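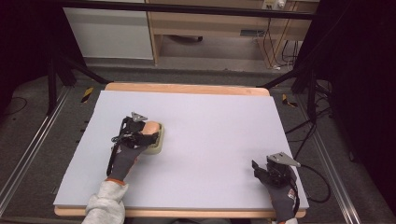 Shoshana Szabo wrote back on the first draft of this file that a purchase list is no use to her without the spares on it, and that she would sooner see one station costed properly than three costed in a hurry. The list below has been redone on that basis. It covers one station. A second one is discussed near the end.

Collska household tasks: data card and equipment plan

What is in this folder

recordings/ – the sessions, one subfolder per task
tasks.csv – task names, object lists and the written instruction for each
equipment.csv – everything bought or borrowed, with supplier and lead time
budget.csv – the same items with prices, and the column Finance asked for
README – this file

Summary of the data

Recordings: 1,242
Tasks: 20
Object types: 277
People who recorded: 11
Licence: internal use until the review in October

The tasks are small household jobs done at a table, such as wiping and picking things up and putting them down. They were chosen to match what the Istenau arm is meant to do in its first year. Anything that needs a sink, a stove or a door was left for later.

A recording is one attempt at one task, start to finish. Failed attempts are kept and marked with a 0 in the outcome column. Please don't delete them. Everett Ferreira uses them for the error labels.

Why the plan sits with the data

We used to keep the budget in a separate spreadsheet and it drifted. Grippers were replaced and the recordings didn't say so, and when we tried to work out how long a set of finger pads lasts we had nothing to go on. Now every recording carries a kit number, and the kit number points to a row in equipment.csv. If you swap a part, give the kit a new number.

Equipment, station one

Hand-worn grippers, left and right. Bought as a pair from Drumov. Budget for two pairs per station, so that one can be away for repair. Straps wear out before anything else and are ordered separately.

Hand-held gripper. One per station, plus one shared spare. The fittings on the two types are different, so check the part number before you order.

Finger pads. Treat these as a consumable. They pick up dust and soap film, and grip changes as they get dirty.

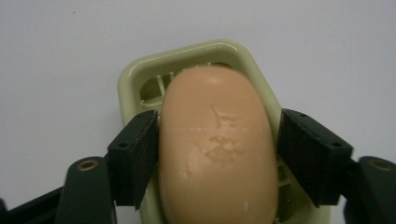 Clean them with a damp cloth at the end of each session and log it. We tried stretching a set over the whole of the soap and sponge tasks to save money and the recordings from the last part were not comparable with the first. The budget now allows a fresh set at the start of each task group.

Work gloves. Buy three sizes. Otis Iwasaki found that people with small hands were slower in the large gloves, and it showed up in the data as a difference between people when it was a difference in fit.

Table surface. Foam board, replaced when it dents or stains. It is cheap, and the colour should stay the same within a task group. Order enough at once to finish the group, as the supplier's colours vary from batch to batch.

Cables. Allow double the length you measure. Most of our lost time in the first month came from connectors pulled out by an arm reaching across the table.

Task objects. Soap, sponges, dishes and the rest come out of the small purchases line. Keep receipts. Buy soap in quantity, and write in tasks.csv whether a bar is new or used – worn bars are harder to hold and both kinds belong in the set.

Quotes

Drumov and Chareonsuk both quoted for the hand-worn pair. Chareonsuk was cheaper per pair but would not sell pads or straps on their own, so any worn part meant a whole new unit. Over a year that made it the dearer choice. Fionnuala Egan has both quotes if you want to see the working.

We did not ask for a service contract. Most repairs so far have been straps and connectors, done on the bench here. If that changes, the line in budget.csv called "outside repair" is where it would go. It is set at zero for now.

Second station

Not approved yet. The case for it is simple enough: one station can hold one task setup at a time, and changing over takes up most of a morning. A second table would let one be set up while the other is recording.

The case against is floor space and people. Keisha Crenshaw worked through the roster and a second station would sit idle for a good part of each week unless more people are trained first. Training costs are in the plan as their own line, ahead of the hardware.

If it does go ahead, buy the same gripper model. Mixing models would mean recalibrating and would split the data in two.

Known gaps

The kit number is missing from the earliest recordings. They are marked "unknown" and should be left out of any wear estimate.

Glove size was added partway through and has not been filled in backwards.

Prices in budget.csv are before tax, apart from freight, where the supplier only gave us a total.

Changes to this file go through Fionnuala. Changes to equipment.csv can be made by anyone who records, on the same day the part is swapped.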